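The dirt on top of the bed

There is a moment in every mattress showroom when the salesperson presses a palm into the quilting and invites you to do the same. It gives, it springs back, and you are meant to think about sleep. I found myself thinking about crumbs.

I had gone to look at the Voritz, which costs nearly £1000 in a double and is sold, like most of its rivals, on the strength of what is inside it. The leaflet spends four pages on springs. It gives cleaning a single line: "wipe with a damp cloth". Anyone who has taken a damp cloth to a quilted mattress knows what happens next. The fluff rolls into little grey worms and settles in the stitching.

Quilting is the part of a mattress you see for ten minutes in a shop and then cover with a sheet for years. It is also the part that collects everything. Skin, hair, biscuit, sand from a week in Wales, the odd earring back. The deeper the pattern, the more it holds, and the fashion just now is for deep. The Beaudoin range has gone for diamonds you could lose a pea in. Andis does a wavy line, shallower and easier to live with, though the shop assistant seemed to regard it as the cheap option.

So what are you supposed to clean it with? The industry would like you to buy something. Gosari will sell you a handheld mattress cleaner with a 700-watt motor and a lamp that, according to the box, "refreshes deep down". I borrowed one for a fortnight. It was loud, it was heavy on the wrist, and it cleared the top of the bed about as well as the upholstery nozzle that came free with my vacuum. As for deep down, I have no means of checking, and I suspect that suits the makers nicely.

The older method is a stiff brush and a dustpan. Strip the bed, start at the pillow end, sweep along the channels and then across them, and collect as you go. My grandmother did it every spring with the windows open and I had always put it down to habit. I tried it on a Thursday morning, expecting to prove her wrong, and got a fair heap of grit out of a bed I had vacuumed the weekend before.

A pan with a rubber lip matters more than the brush, I think. A hard plastic edge rides over the raised panels and leaves a line of dust in front of it, and you chase that line to the foot of the bed -- where it goes on the floor. Rubber bends a little. You can press it into the padding and the dirt has somewhere to go. 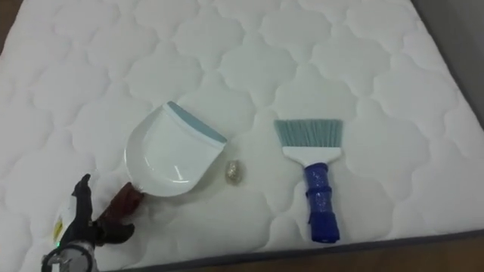 Rubbish, according to a reader in Kettering, when I floated all this in September's letters page. A dustpan goes on kitchen floors and under the cooker, she wrote, and she would no sooner put one on her bed than her wellingtons. She has used nothing but a vacuum for 19 years and her mattress is "cleaner than most people's plates".

She has a point about the floor. A pan that has been round the bins should stay off the bedding, and I now keep a second one in the airing cupboard, washed and dried before it goes near anything I sleep on. Whether her mattress is as clean as she believes is another matter. I believed the same of mine.

What neither of us can answer is how much any of it counts. I have read a good many claims about what lives in a mattress, and nearly all of them came from people with a cover, a spray or a gadget to sell. I have yet to meet one who suggested a washable topper from the market and a sheet changed every week.

I did go back to the showroom and ask about the stitching. Did the pattern do anything, or was it there to look plump under the lights? The assistant said it was "for comfort and airflow" and moved me along to the headboards.

I came away without a Voritz. The old mattress will do another 2 years, brushed in spring and again before Christmas, with the edges done properly. The piping round the side traps more than you would think -- run a finger along the underside of yours before you write in.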